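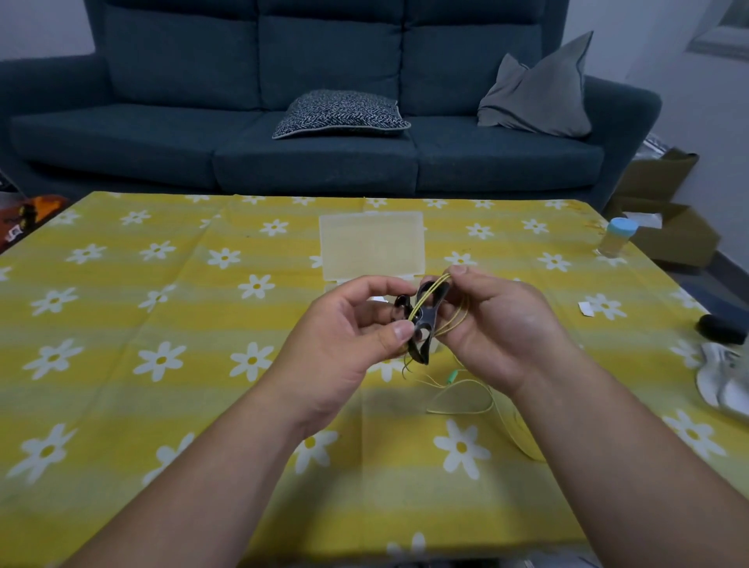 Frequently Asked Questions

Urkstead Yarn and Thread Exchange

Updated each August. If your question isn't covered, write to Mihret Gebru at the exchange desk and she will get back to you, usually within 12 days.

What is the exchange?

A place to swap leftover yarn, thread and floss for something you will use. You bring in what you don't want, we weigh it and put the weight on your card, and you take home the same weight from the shelves. No money changes hands for the swap itself.

Do I have to be a member?

Yes. Membership is $7 a year and covers everyone living at one address. You can join at the desk on your first visit. We had 882 households on the list at last count.

Where are you and when are you open?

We are on the ground floor of the old Prernach building in Urkstead, entrance on the parking lot side. Doors open at 10 a.m. and we stop weighing at 4 p.m. so that the shelves can be restocked before closing. Opening days change with the season and are posted on the door and on the home page.

There is also a drop-off bin at the Clukthorpe library. Things left there are treated as donations and can't be credited to a card, even if you put your name on the bag.

What do you take?

Knitting and crochet yarn in any fiber, sewing thread, embroidery floss, crochet cotton, string and kitchen twine. Partial balls are fine. Cones are fine and always go fast.

What don't you take?

Anything with moths, mildew or a strong smell of smoke. Fishing line. Wire. Fabric, unless it is the Clukthorpe fabric day, which has its own page. Pieces of yarn shorter than your arm should go in the scrap sack by the door, where they are picked up for stuffing.

My yarn is tangled. Can I still bring it?

You can, but it goes on the card at half weight, because somebody has to sort it out. If you untangle it at home you get the full amount. Work on a flat surface, find one end, and open the tangle outward with your fingers before you try to pull anything through. Wind as you go or you will end up with a second tangle.

Does it need a label?

It helps. If the label is gone, tell us what you know and we'll write a tag. If you don't know, we mark it "unknown fiber" and leave it to the person taking it. Please don't guess. We have had superwash tags put on wool that was nothing of the kind, and a sweater was lost over it.

How can I tell what fiber it is?

Wool springs back when you squeeze it. Cotton mostly doesn't. Acrylic is harder to pick out, and blends are harder still. There is a sheet on this at the desk. We don't do burn tests in the building – please don't do them in the parking lot either.

Is old thread any good?

Sometimes. Pull a length between your hands. If it snaps with almost no effort, it will do the same in a seam. Old cotton thread on wooden spools is often too weak to sew with, but people like the spools, so bring it and we'll put it on the craft shelf.

Can I reserve something?

No. The one exception is if you need more of a dye lot you already took from us. Leave a note with the lot number and we'll set aside any matching balls for 12 days.

How long does my credit last?

Until your membership runs out. If you renew within the month it carries over. You can hold up to 3,000 grams at a time, and anything past that is counted as a gift to the exchange.

Can I give my credit to someone else?

Yes, to any other member. Both of you need to be at the desk with your cards. We used to do this over the phone and it caused arguments.

Do you sell needles, hooks or patterns?

We don't sell anything. There is a loan drawer of needles and hooks, and a box of patterns you can look through. Loans are for one month. The Zepeda shop on the corner carries new needles if you need a size we're missing.

Can I bring my kids?

Yes, if they stay with you. Keep them away from the scale and the ball winder.

Is there a class for beginners?

Not here. A group meets in the back room at 7 p.m. and beginners are welcome to sit in, but it is a working group and there's no teacher. Bring your own project and a lamp if you like a lot of light – the ones in that room are poor.

Can I mail you a box?

Write first. We can't pay postage, and we have sent back boxes that arrived with no name in them.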